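Vamolen 2 Bench Cell for Profile Frame Assembly

Two-finger handling of slotted aluminium frames and upright pins, with wrist camera
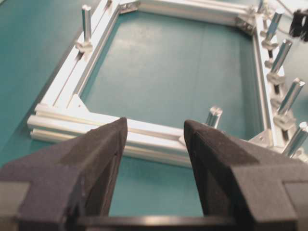 Overview

The Vamolen 2 is a bench-mounted handling cell for light assembly on slotted aluminium profile. It is supplied by Burkuvex as a complete station: arm, two-finger gripper, wrist camera, controller, table and operator panel. Typical work is the placing and removal of upright pins on rectangular base frames with gusseted corners, where the pins are carried on small blocks seated in the profile slot.

The cell is intended for workshops that build fixture frames in small batches and change the pin layout often. It shares a bench with an assembler and is not suited to continuous line duty.

Gripper

Parallel two-finger type. The fingers have angled faces and blunt tips so that they can come down between neighbouring pins and inside the corner brackets. Inner faces are stepped. The step locates against the shoulder of the pin block and stops the pin riding up as the fingers close.

Finger covers are a wear part. Standard covers are matt black to keep stray light out of the camera view. Replacement takes one hex key and does not disturb the zero position, provided the carrier bar is left in place.

Wrist camera

The camera looks out past both fingertips and moves with the wrist. It is used for three checks in the standard program:

Slot position before a block is lowered
Pin presence after release
Frame corner position at the start of each job

Bare aluminium gives strong highlights along the profile grooves. The default exposure is set for this, and we advise against raising it to brighten the table surface. If the corner check fails repeatedly, turn off any lamp directly over the bench before adjusting thresholds. Pins standing in a close row can hide the rail behind them from low angles. The program therefore takes a second view from the opposite side, which adds to the cycle but can be switched off for open layouts.

Table

Smooth green top, supplied flat and drilled for clamps at the rear edge. Frames are laid directly on the surface. Other colours can be ordered, though grey and white are not offered with the camera option as contrast against bare profile is too low.

What changes for the assembler

The cell does the repeated placing. Tightening, squaring the frame and final inspection stay with the assembler, and the standard program stops and waits at each of those points.

At the Lévesque fixture shop, where the first production cell was installed, pins had previously been set by hand from a paper drawing and a steel rule. Two assemblers shared the job. After commissioning, one was moved to frame cutting and the other, Taha Gaber, took over the cell together with the inspection bench. Training took 15 working days, most of it spent on layout entry and recovery after a stop. He now enters new layouts himself, a task that had been assumed to need the process engineer.

Some of the effects were less welcome. Work comes to the inspection bench at a steady rate, where it used to arrive in lots, and the assembler has less freedom to choose when to break off. Lévesque dealt with this by adding a hold button on the bench side of the panel. The button finishes the current pin, parks the arm and keeps the job. It has been standard on all cells since.

Hand setting should be kept up. Cuiping Shi, applications engineer for the Vamolen range, recommends that every operator sets one full frame by hand each month so that the layout can still be built when the cell is down for service.

Layout entry

Layouts are entered on the panel as a rail and a distance from the inside corner. No programming language is required. Layouts drawn in Gritby can be imported directly – check the corner reference after import, as Gritby measures from the outside edge by default.

The panel stores 21 layouts. Older ones can be moved to a memory stick and recalled by name.

Supplied with the cell

Arm and controller
Two-finger gripper with covers fitted
Wrist camera and cable
Operator panel with hold button
Spare finger covers, 2 pairs
Rear edge clamps
Printed manual

Not supplied: profile, brackets, pins, pin blocks and bench lighting.

Ordering

Cells are built to order. State the largest outside frame size and the profile slot width when asking for a quotation. Orders for the earlier panel without the hold button closed on 31/12/2018. Owners of that version can fit the new panel to the existing controller – the connector is the same, but the controller software must be updated first.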